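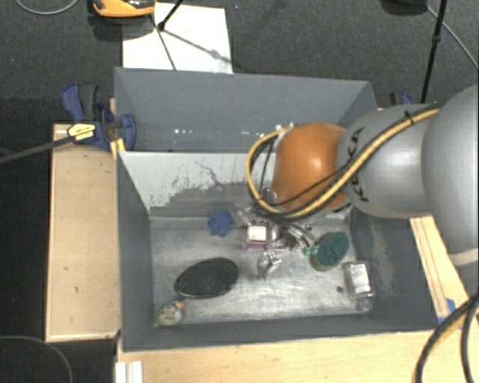 Shakuntala Katiyar
Stock and Supplies, Natberg

Sunday, evening

I went in today although it was my free day, because I wanted to sort the small things while the building is quiet. On weekdays I begin with one bin and then the telephone rings, and in the evening everything is mixed again.

The gray bins are older than my time at Natberg. The paint on the sides is no longer perfect, and the floor of the front one is scratched so much that it shines in places. I wrote to Ramesh Gautam in May that we should order new ones from Plitis. He answered that a bin does not need to be beautiful. I was a little offended, and now I think he is right. The scratches do not harm anything.

What I like less is how we throw things in. Something dark blue and crumpled lies beside a small box, white with pink-purple at the lower edge, and around its upper side is clear plastic which catches the light, so that I see the shine first and the box second. I have asked two times that wrapping goes to the waste. I will ask a third time, with a paper on the door.

The pale wood under the bins came from Ralavwood. I was against it, I wanted a proper table, but it keeps them off the carpet and my back does not complain so much. The carpet I vacuumed before I left. It is dark and has a fine weave, and crumbs hide in it very well.

My list has 423 lines now. I corrected 17 of them and found one article which I wrote down twice under different names. The shelf labels I did not touch. They use the Yule numbers, and I must first ask Ramesh which numbers we keep.

At home I made lentils and ate too late. Tomorrow I must buy tape and call my sister before she goes to work.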